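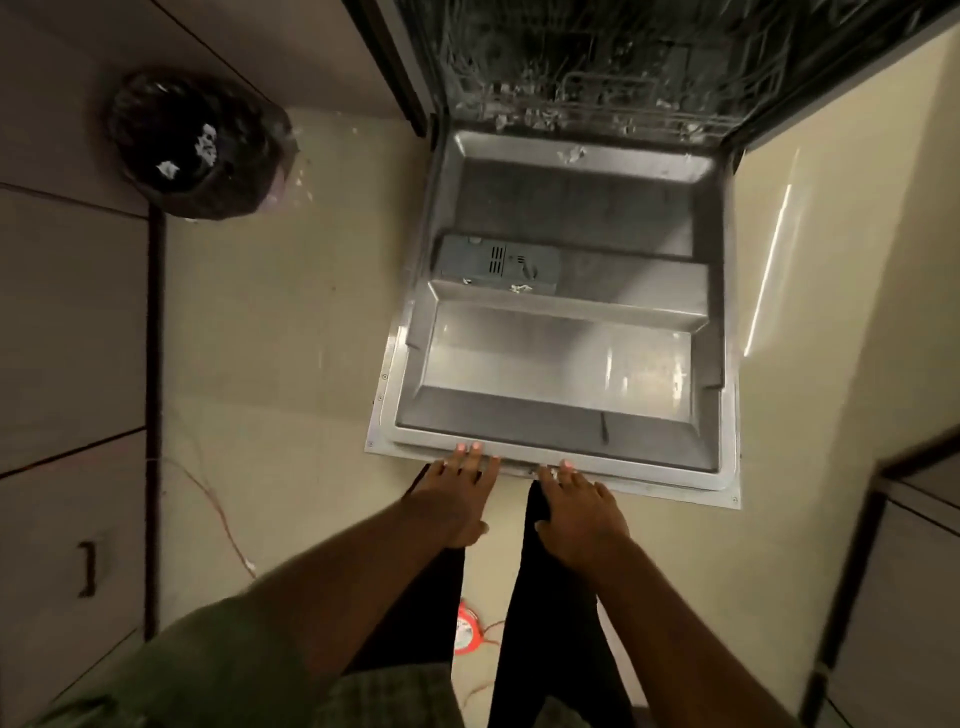
Pre-rinsing is the practice of washing food off dishes by hand before they go into a dishwasher. It is widely believed to be necessary, though the evidence offered for it is thin and much of it comes from household habit.

Origins

The custom is usually traced to early home machines, which had weak pumps and coarse filters. This account is repeated often and sourced rarely. Owner's booklets from the maker Plurnia told buyers to scrape plates and said nothing of rinsing them, which suggests the advice was never as common as later writers claim.

Claims about water use

A leaflet issued by the retailer Lultus stated that a household could save 3,000 gallons a year by giving up the habit. A later printing lowered the figure to 2,000. Neither version explained how the number was reached, or how many loads a week were assumed. Both are still quoted.

Testing

The best known trial was run by Dörte Reuter in the town of Ukel. It covered 26 households over 4 weeks, with half of them asked to stop rinsing. Reuter reported no difference in how clean the dishes came out. Critics noted that the families judged their own plates, and that water hardness was not recorded. The Jabłońska laboratory announced a repeat of the trial but has not published results.

Residue

White deposits inside a machine are sometimes blamed on unrinsed dishes. Hard water minerals and undissolved detergent can also leave white marks, and appearance alone is a poor guide to the cause.

See also: Dish soap; Hard water; Water softening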